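Friday, January 17, 2025
By Raluca Pop, Zustinwood press desk
Shares 1000 | Comments 0

Zustinwood opens Warkgate workshop for robot demo day

Doors open at Warkgate this February. Zustinwood and its partner Cenia will run a full day of live demonstrations, free to get in, no booking for groups under six. Schools welcome, please ring ahead.

On show: Cenia, the handling programme the two firms have been building at Warkgate. Everyday items on a table, an arm, a gripper. Visitors can watch from the rail, ask the engineers anything they like, and have a go at the planning screens afterwards.

"People ask us what it does all day. Easier to show them," said Raluca Pop, who runs the Warkgate site. "Some picks go well, some dont. We'll be running it live either way."

Programme so far logged 3730 pick attempts on food shapes and 1733 on paper and tissue. Soft things are the harder job, and the afternoon session is given over to them. Talks on the hour, short ones. Tea and coffee in the front office.

Parking behind the main building. Step free throughout. Bags to be left at the desk, under-12s with an adult please.
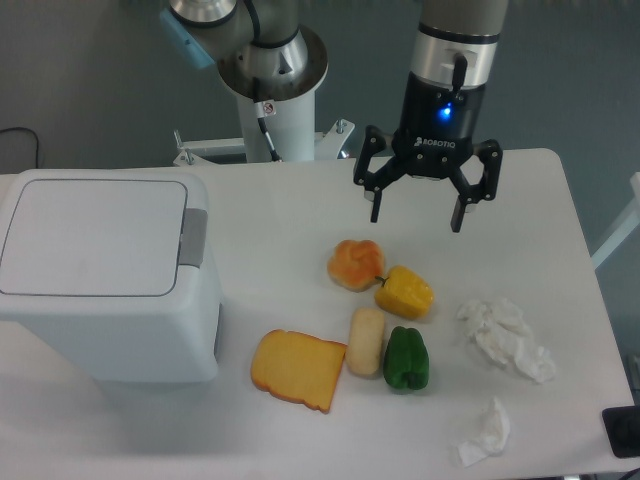

ROBOTICS & AUTOMATION

Bread, a pair of peppers and crumpled tissue on the white table at Warkgate, with the Robotiq gripper open over them. Visitors will see the same sort of mix on the day, plus a few items they can chose themselves from the tray by the door.

Press places are limited, so reply early. Interviews with the Cenia team before lunch only. Enquiries to Raluca Pop, Zustinwood press desk, extension 3525.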